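Why does a sponge hold water?

A sponge is full of tiny holes. Water creeps into them and clings to the sides.
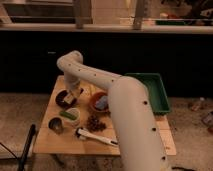 A dark round dish on a wooden table.

Squeeze a wet sponge and the holes get smaller, so the water runs out. Let go and they open again.

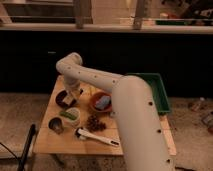
A light blue sponge in a round bowl.

Try it at home. Put 2 spoonfuls of water in a dish, then press a dry sponge into it. 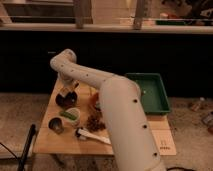
A reader in Flastside wrote to say that kitchen paper works too, but it tears when you squeeze it.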